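We use cookies to remember your language and to see which pages are read. Accept all | Settings

Household robots and laundry: frequently asked questions

We receive many letters which ask the same thing in different words: can a machine already do my washing? On this page we answer as well as we can. Prices and software change fast, so please look at the date.
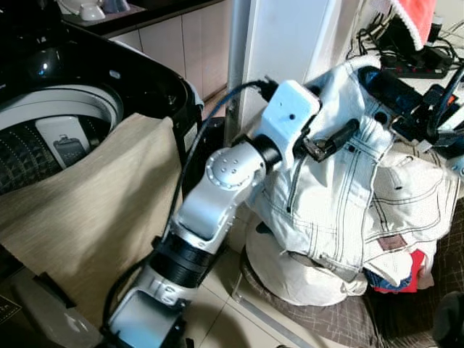 NIRKAVDEN, Thu 8 October

Can a robot load a washing machine today?
In a test room, often it can. At your home, I would say not yet. Taking one piece of clothing from a heap is the difficult part. A jacket has no fixed shape, and when you pull the sleeve, half of the heap wants to come with it. A top-loading machine is kinder to the robot than a front-loading one, for the arm comes from above and needs no bending.

How do you measure it?
We count single picks. One pick means one piece lifted and put in the drum, and nothing else fallen on the floor. In the series which began in February we made 3861 picks, and 2635 of them were good. A person would be bored by this work but would make very few mistakes. 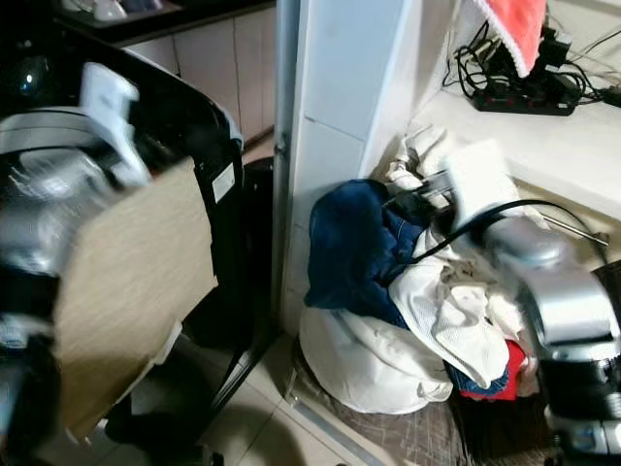
How much does such a robot cost?
More than a family would want to pay. The two-arm sets we have compared, from Votico and from Dewulf, are sold to laboratories and workshops, and the price is given only on request. For home use there is no price list yet.

Does the robot know which clothes go together?
Colors it separates quite well. Denim beside white cotton is an easy case. Care labels are harder, for they are small and usually folded inside. We still ask a person to look through the heap first and to empty the pockets.

And what about stains?
Finding a mark on white cloth is possible with a camera close to the fabric. To decide what made the mark, and which treatment it needs, is another matter. Brown can be rust, tea or earth. Dark stitching also confuses the software sometimes, and it reports a seam as dirt.
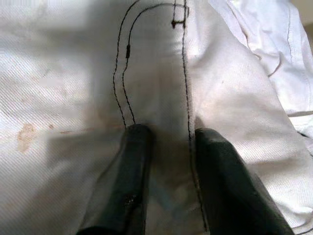

Sterero Institute | Department of Domestic Automation

Will the gripper damage my clothes?
Soft finger pads do little harm to strong cotton. With knitwear we are more careful and reduce the force. Buttons and zippers suffer more than cloth does. We change the pads after 3000 picks, also when they still look good.

How long does one load take?
Our best full load took 52 minutes, only for the filling, without washing. My colleague Ramil Maglaya does the same by hand while his coffee is being made.

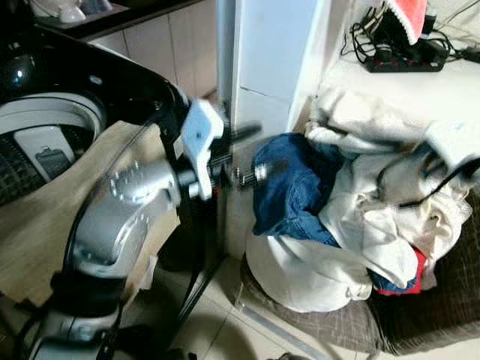

Folding, ironing and other chores

Folding towels works better than folding shirts, and ironing we have not tried. In workshops the situation is more favorable, because there the parts are hard and come always in the same place. If you have a question which is not answered on this page, please write to us and we will add it.

Contact | Privacy | © Sterero Institute | Back to top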